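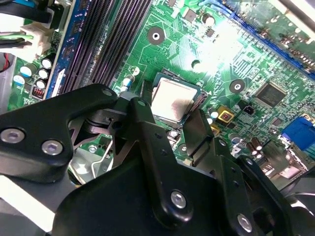

I was asked to talk about refurbishing office desktops, and the title I was given had the word "revival" in it. I took that out. My subject for the next half hour is what opening up an old computer can and can't do for you, with most of the time spent on the processor, which gets more attention than it deserves. Start with the top of the chip. There's a brownish smear across the lower right part of the metal, probably dried thermal paste, and I'd like you to look at it before anyone sells you anything. A lot of sales pages would call that a failing computer. I call it a smear. It needs cleaning and fresh paste before the heat sink goes back on. Whether the machine was running hot is a separate question, and you can't answer it by looking at a stain.

(Pause. Ask who has replaced paste on a computer that was working fine. Ask if they measured anything before and after. Expect fewer hands the second time.)

Where I'm coming from: I looked after desktops at Belkadi for a long time, and we had 1,160 of them on the books when I left. We went through a phase of doing paste on everything. Nouhaila Zerouali ran the bench and kept the log, and when we went back through it we had before-and-after temperatures for 89 machines. On those, most of the change came from blowing the dust out. I can't tell you about the others. We felt good about them, and that was the whole of our evidence.

The swap itself

People get nervous here, and for once I think they're right to. The pins on this kind of board are in the socket, and they are very small.

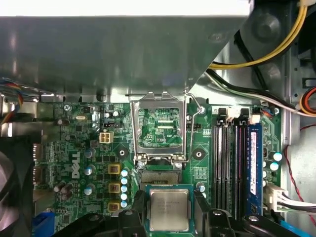
Load plate up, lever up, processor still out of the socket.

Look at the field of gold pins. All the drama in this job is in that little square. The steps, quickly, for anyone taking notes:

Power off at the wall, cord out. Release the lever, lift the plate. Hold the chip by its edges. Match the notches on the chip to the socket. Set it straight down and let go. If you feel you need to push, stop and take it out again. Then plate down, lever down. The lever does take some force and it can make an ugly noise, and that part is normal.

I've seen the claim that anyone can do this in two minutes. Ismail Salem can. He has done it for years and he still puts the plastic cover back on an empty socket if he's going for coffee. The guide from Waltia leaves the cover out completely, and I wrote to them about it in November. No answer so far.

(If someone asks about wrist straps: yes, I wear one. No, I've never proved it saved a board. Move on.)

Is a faster chip worth it? My usual answer is no. Check that the board supports it first, because fitting the socket doesn't mean the board will start with it. Then ask what the person does all day. If it's email and spreadsheets, they were probably waiting on an old hard drive or short of memory, and a new processor won't fix either one.

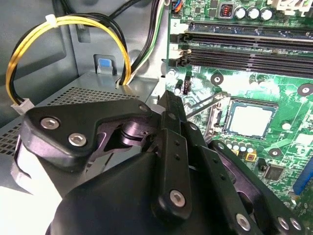 Memory, which people skip

Those four slots with nothing in them are where I'd spend money first, on most office machines. Even so, don't take the seller's word for it. Ondano has a chart that says doubling the memory doubles the speed, and I would love to know the speed of what. Open the programs the person really uses, look at how much memory is taken, and buy to cover that with some room left over.

Put modules in matched pairs, in the slots the manual names. Push until the latches close. Half the "dead" machines that came to our bench after a home upgrade had a module sitting a hair too high. I say half. I didn't write that down either.

(Skip the next bit if we're running late.) 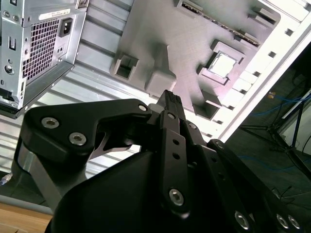 Power supplies and the rest of the case

A quick word on the power supply, with its square grille and the inlet for the cord next to it. Clean the grille from the outside. Don't open the unit. There are videos telling you it's fine, and I don't believe them, because a supply can hold a charge after it's been unplugged. If it's bad, replace the whole thing, and check the shape and the connectors before you order. The big office brands like their own sizes.

Sulteck sells a tester for these. I own one. It tells me a supply is dead when I already know it's dead, and it passed one that shut down every afternoon for a week.

Questions. If you've got temperature logs from your own machines, I want to see them, especially if they show I'm wrong about the paste.

Filed under: Talks & Slides | Hardware | Repair and Reuse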